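Flindis Board Oil - User Guide
Section 4: First oiling of a new maple board

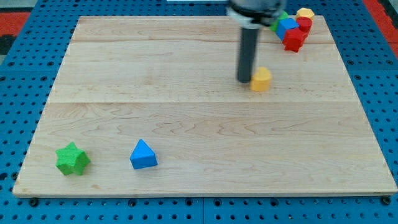 4.1 Before you begin

Read this section to the end one time before you open the bottle. The first oiling needs two days in total, but most of this time is only waiting.

You will need:
Flindis Board Oil
two lint-free cotton cloths
fine sandpaper
a cooling rack, or four small blocks of the same height
a metal can with a lid, filled half with water

Work in a room between 60 and 80 degrees Fahrenheit. If the room is colder, the oil becomes thick and enters the wood slowly.

4.2 Preparing the surface

1. Wipe the board on both faces with a damp cloth. Do not put it under the tap.
2. Stand the board on its long edge and let it dry overnight. The water lifts small fibers and the surface will feel rough - this is normal for maple.
3. Sand lightly in the direction of the grain. Do not press hard at the seams between the planks.
4. Remove all dust with a dry cloth. Check also the end grain, where dust likes to stay.

Note: If your board was sold with a factory finish of wax or varnish, the oil cannot enter. Drop a little water on the surface. If the water still stands as a bead after 14 minutes, go to Section 7, Removing an Old Finish.

4.3 Applying the oil

1. Shake the bottle well.
2. Pour a small pool in the middle of the board and spread it with the first cloth, following the grain.
3. Oil the edges and the end grain. The end grain drinks more, so give it a second pass right away.
4. Turn the board over onto the rack and oil the other face in the same way.
5. Wait 43 minutes.
6. Wipe off all oil that is still on the surface. Use the second cloth and turn it often to a clean side.

CAUTION: Cloths with oil on them can heat up and catch fire without any flame near. Put used cloths in the can with water immediately, close the lid, and keep the can outdoors until disposal.

4.4 Drying

Leave the board on the rack for 48 hours with air on both sides. Do not dry it in the oven or in direct sun. A board that dries on one side only will bend, and Flindis cannot replace a board for this reason.

If the surface is sticky after this time, too much oil was left in step 6. Put a few drops of fresh oil on a clean cloth, rub the sticky places until they become smooth, and wipe dry.

4.5 Second coat

Repeat 4.3 and 4.4 once. For boards used with raw meat we recommend one more coat on the end grain only.

Guide revised Friday, January 2, 2026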